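Preltard pauses bin-picking cells after gripper fault

Preltard has stopped all 59 of its Cumavari picking cells while a fault in the gripper's air supply is put right, and we would like to thank our customers for being so very patient with us.

In January a cell at our Chien site let go of a parcel in mid-lift when a hose fitting worked loose. No one was hurt, we are glad to say, but the arm carried on moving for 3 seconds before it stopped, and that is longer than we are happy with.

"We would much sooner have a quiet month than a worrying one," said Ya-wen Lau, head of safety. Her colleague Kwan-ho Yip is leading the repairs, and every cell will have new fittings and a pressure check before it goes back to work.
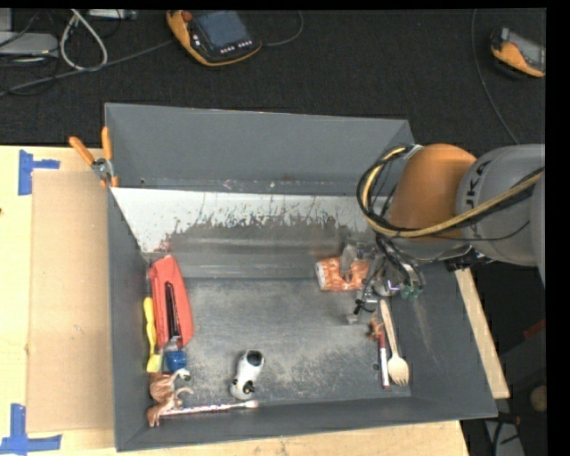

A gripper over an orange-and-white package in a bin of mixed items.

Customers with questions are warmly invited to ring their usual Preltard contact.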